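Projects / Honov / Skirnach / README

Overview Install Config Issues Releases

Skirnach

A small command-line tool that catches webhooks, keeps them on disk, and lets you send them again as many times as you like.

If you've ever clicked "resend" in some vendor's dashboard over and over while hunting down a bug in your own handler, you already know what it's for! Point the sender at Skirnach once, let the real traffic come in, and after that everything happens on your own machine. The request body is stored byte for byte, so signature checks still work on replay (this was the whole reason for starting the project, and it took a good deal longer to get right than the rest of it put together).

Version 3 is the current release, and I'm really pleased with it. The storage layer is new, startup is much quicker, and the replay command finally takes a date range.

Install

Download the binary for your system from the Releases page and put it somewhere on your path. There is nothing else to set up – no database, no account, no background service. Then:

 skirnach init
 skirnach listen

By default it listens on port 3944. Change that with --port, or set it in skirnach.toml if you want the whole team on the same one.

Recording

Every request gets its own folder with two files in it. One holds the headers and the time it arrived, the other is the raw body. They're plain files, so grep works, your editor works, and you can check a handful of them into your repo as test fixtures. Please look through them for tokens first! Skirnach strips the Authorization header when you run the export command, but it does not touch anything inside the body.

 skirnach list
 skirnach show last
 skirnach export --out fixtures/

Replaying

 skirnach replay last --to localhost:8000/hooks
 skirnach replay --all --to localhost:8000/hooks

The second form sends everything in the order it came in. Add --keep-gaps to wait between requests for as long as the original sender did, which is lovely for finding race conditions and terrible if you recorded over a long weekend. Add --shuffle to send them in random order instead. My handlers have failed that one more often than I'd like to admit.

Some senders sign a timestamp along with the body and reject anything too old. For those, put your test secret in the config and use --resign. Skirnach then makes a fresh signature for each request on the way out. Never put a production secret in there.

Nieto plugin

Nieto is the little rules engine that ships in the same repo. It matches on path, header or any field in a JSON body, and can drop, delay or change a request before it goes out. Delays go up to 59 seconds, and I don't plan to raise that. Rules are read from top to bottom and the first match wins, so put the narrow ones first.

Known problems

Multipart bodies are recorded fine but show prints them as one long mess. Chunked requests lose their original chunk sizes. On Windows, very long URL paths can go over the folder name limit – there's a fix on the bravedport branch if you feel like testing it.

Tests

Run make test. There are 176 tests and they should all pass on a clean checkout. If one doesn't, open an issue and paste the output, even if you think it's your machine.

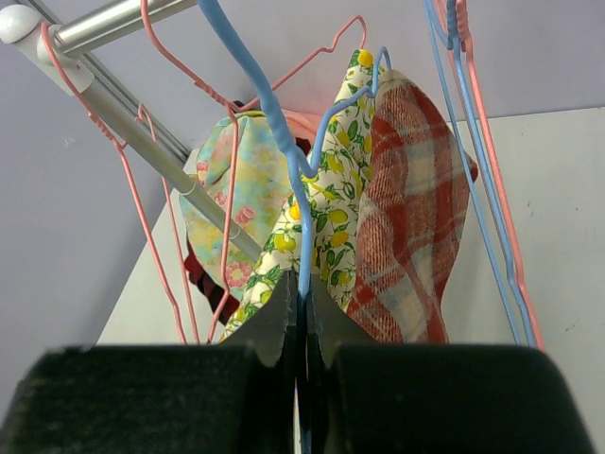
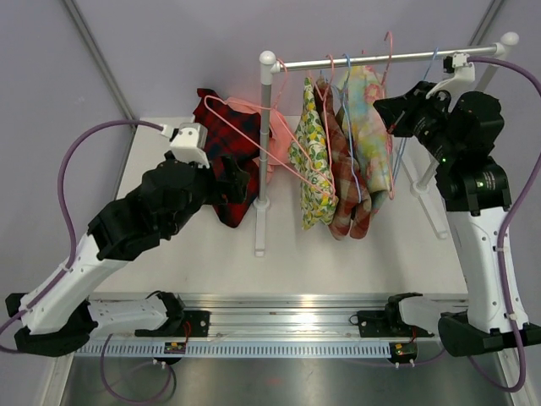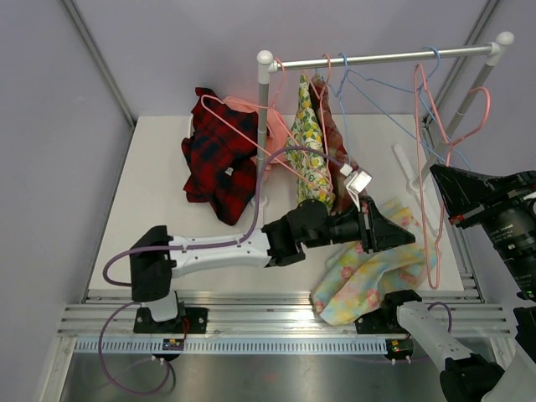
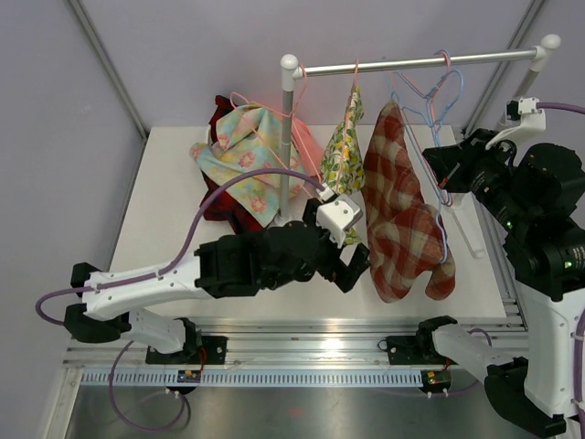 Written by Montserrat Ibarra | Last edited 28/12/2025

Contributing

Yes please! Small pull requests are the easiest to review, and fixes to this README count just as much as code. Nest Maddocks looks after the Windows build and the Nieto rule parser, so tag Nest on anything in those folders. If you're adding a new flag, add it to the help text in the same commit.

The old config format from before June still loads, with a warning. Run skirnach migrate to convert it, and keep your old file until you've tried a replay or two.

Shares 12 Comments 4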